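Sorting Arm, Shared Workshop Build
Final report, second half of the course
Fereshteh Shojaei and Huw Eynon
11/13/19

What we set out to do

The proposal we handed in promised an arm that could tidy a bench without help. We would now call that optimistic. What we have is an arm that can move some jars from one bin to another, on a good evening, if the person who set it up is standing next to it. This report is mostly about the gap between those two sentences.

The work was done at Carnska, the shared workshop behind the old print shop, where Marjan Mousavi let us keep a table against the back wall. The control code is built on Cindness, a motion package written by last year's group. We kept their planner and rewrote the part that decides when the gripper should close.

How the trials were run

Each trial starts with the gripper open in front of the cream tray. The arm has to reach into the red bin, take a jar by its sides, and set it down upright in the tray. We gave it 40 seconds. A jar that tipped over counted as a failure, even when it landed in the tray. Huw argued against that rule for two weeks and lost.

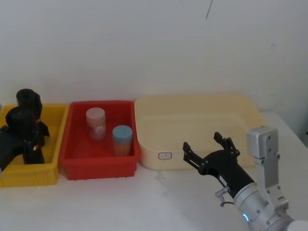
We ran 158 trials in November and the late part of the month before. The log has a column for "operator helped," and we would ask anyone reading our success rate to read that column first. Nudging a bin back into line between trials does not feel like helping when you are doing it. It is help, and the arm in the earlier demo video got plenty of it.

Lighting was the other problem. The threshold we tuned under the ceiling lamps stopped working when the big door was open. We raised it to 700, which fixed the door and broke the evenings. The current version asks the user which setting to use - so much for "without help."

What we don't believe yet

Soudabeh Rostami, who graded our midterm, asked if the method would carry over to parts with odd shapes. Our answer then was yes. Our answer now is that we tested it on 12 of them and stopped writing down the results, a decision we regret. Jars are easy because they are round and stand up by themselves.

Left to do

Rerun the full set with someone outside the group at the keyboard. Log every touch. Replace the two settings with one that reads the room light.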